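Cord Sorting by Color: Gallery

Kotwood sells its basket method as the end of the junk drawer: one color, one basket, done. I have my doubts. Cords that go into a basket loose tend to come out as one lump, whatever color they are. We gave it a table and three white mesh baskets anyway, and I'd still like to see how it looks in July.

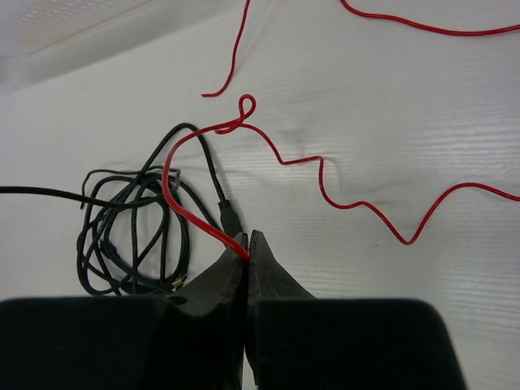 Gough Household Storage Club, Cables and Cords Group

Red wire with a small tight loop in it, like a knot. The method's leaflet spends 13 lines on labels and has no word on knots. Arnulfo Cuadros thinks they work themselves out in storage. I have never seen one do that.

Black is the color I worry about most. Half of what we all own is black, so sorting by color only gets you a bigger pile of it.
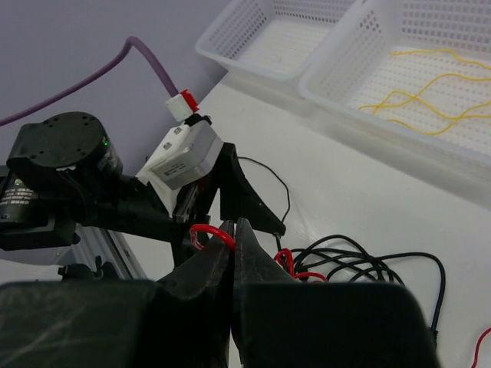
Red cable pinched in a small loop, black cables tangled on the tabletop.

Ivana Cabral wants every cord coiled and tied before it goes anywhere near a basket. It's slower, but I'm with her. Yellow in the center, red on the right with its tail over the rim, and the black coil out on the table. Tidy from across a room, maybe. 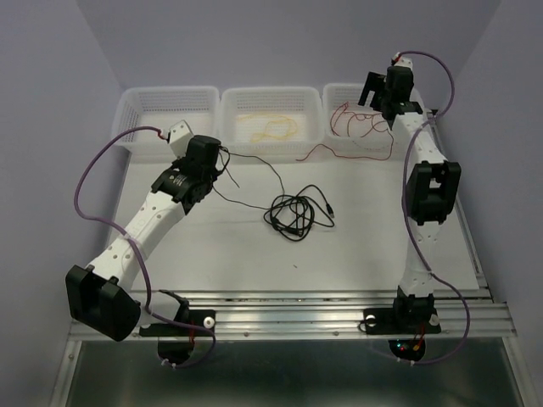
Next in the gallery: Labels and Ties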